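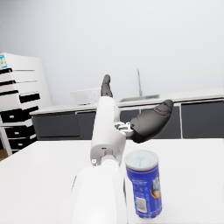
Culeo Two-Finger Gripper, with Granar simulation pack

Print this page | E-mail this page

Culeo sells this gripper on the strength of its simulated kitchen trials. We carry it, and we think you should read those numbers slowly.

The pack comes from Granar and puts the gripper on a white arm at a kitchen table, with a lidded canister as one of the things to pick up. Abundio Meléndez ran the canister task 30 times in our shop on the stock settings, and then again with table friction turned down. The first set looked great. The second did not, and the default friction value is higher than anything we would expect from a printed label.

What we can vouch for is the hardware. The bracket mounts cleanly, and swapping a finger took Leonidas Nikolaidis 2 minutes with a hex key. The fingers are bulky, though. If your parts stand close together, look at the Eynon narrow set before you order.

Culeo also says that policies tuned in the pack carry over to a real arm "with minimal adjustment." We asked what minimal meant and got a brochure. Our own transfer test is set for February. Until it's done, treat the claim as a claim.

Controller: Furkero or Culeo's own. The Furkero box gave us smoother closing at low speed. Culeo's is cheaper and louder.

In the carton: gripper, wrist bracket, 2 spare finger pads, cable, license key for the simulation pack. Part no. 43. The license covers one workstation, and opened keys can't be returned.

Print this page | E-mail this page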